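Emis hand-held gripper kit, worth the money?
4 min read
Posted in December by cernska_bench

We've had the two-handed Emis kit on trial for a while and have to decide whether to buy it or send it back. I'd like to hear from people who have run one for longer than we have.

What we use it for is tabletop work: picking up small things, putting them down somewhere else, passing from one hand to the other. The body is light grey plastic and the finger pads are black with a fine diamond texture. There is a marker cube for tracking. Setup took us 17 minutes the first time and less after that.

Good points so far: easy to hold, the fingers close evenly, and new people get the hang of it quickly. Bad points: the manual is poor and the price of spare pads is silly.
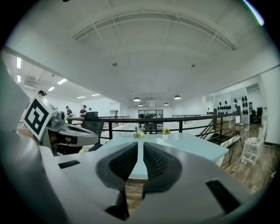 My main question is about the pads. Emis say to change them when the texture goes smooth, but give no figure for hours. What are you all getting?

----

tallowgate
We got 11 weeks out of a set, mostly on mugs and boxes. Somebody else on here was handling sandpaper blocks and wore theirs out in 2. Depends what you pick up. Wipe them with a damp cloth at the end of the day and don't use solvent, it makes them go hard.

----

Zastholm_user
I'd send it back. We had Emis for a season and moved to Bayram. The Bayram grip is heavier but the trigger has a proper stop, so you know when the fingers are fully shut. With the Emis I was always guessing on thin stuff like card.

----

tallowgate
The trigger can be adjusted. There's a small screw under the cover. It's on page 9 of the manual, in the part about cleaning for some reason.

----

Zastholm_user
I know about the screw. It worked itself undone on ours every few days. A kit at that price shouldn't need checking every morning.

----

ottershaw77
Bayram is no better value. You pay for their software on top, every year, and if you stop paying you can't export your old recordings. I'd put up with a screw.

How is tracking for you, cernska? We lost the marker a lot whenever one hand passed in front of the other. Emis support told us to keep our elbows out, which was no help at all.

----

cernska_bench
We get that as well, mostly on the hand to hand passes. Slowing down helps a bit. I hadn't found the screw, so thanks for that, I'll look tonight.

Does anyone know if the Bayram pads fit the Emis fingers? They look close in the catalogue and cost less.

----

tallowgate
They don't. The holes are in a different place. I tried drilling a pair and they split.

----

ottershaw77
Ask Emis for the trade price on pads before you decide. It isn't on the website but they gave it to us when we asked by email.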